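Consumer Claims and Everyday Evidence
Notes for Unit 2: Tableware and "food safe" labels

Read these before class. They stand in for the textbook chapter, which takes the makers at their word far too often.

What does the label promise?

Very little, most of the time. "Food safe" tells you somebody thinks the item can touch food. It doesn't tell you for how long, at what heat, or with what kind of food. Tomato sauce and dry crackers are different tests. If the label doesn't name the test, treat the claim as unproven. I don't say false. Unproven is bad enough when you are paying extra for it.

The Gunano leaflet

You each have a copy. It says the bowls were "tested 600 times." Tested how? Six hundred bowls once, or one bowl 600 times? Were they washed, dropped, heated, or just looked at? The leaflet never says, and the number is printed larger than anything else on the page. Large numbers with no noun behind them should make you suspicious.

The Badosley survey

Badosley asked 107 buyers whether their bowls had faded. Most said no. Before you accept that, ask:

Who was asked? Buyers who signed up for the mailing list. People who threw the bowls out are unlikely to be on it.
When? In February, 14 weeks after the sale began. I'd want to hear from the same people after two years.
Compared with what? Few of us remember the exact shade of a bowl the day we bought it.

A better survey would have kept one unused bowl from each batch in a dark cupboard and set it next to the used ones. That costs almost nothing. Ask yourself why it wasn't done.

Color and price

Sellers like to hint that strong color means a better product. I have yet to see good evidence for it. Color can tell you what a maker thinks will sell. It can't tell you what the bowl is made of, and neither can shine. Keep that in mind when you compare the Toledo and Malta catalogs, where the brightest pieces also cost the most.

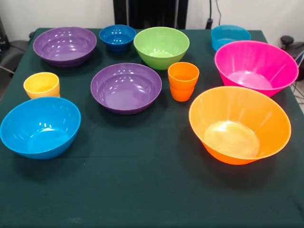
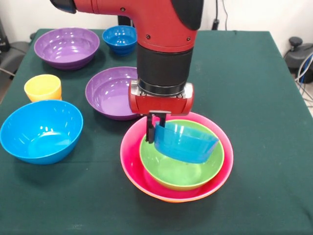
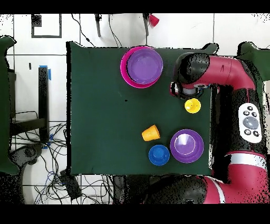

Fig. 1. Brightly colored bowls on a green cloth.

For next time

Bring one label from your own kitchen. Write down the claim word for word, then list what you would need to know before believing it. One page, due 14th May. Do not copy the maker's website back to me.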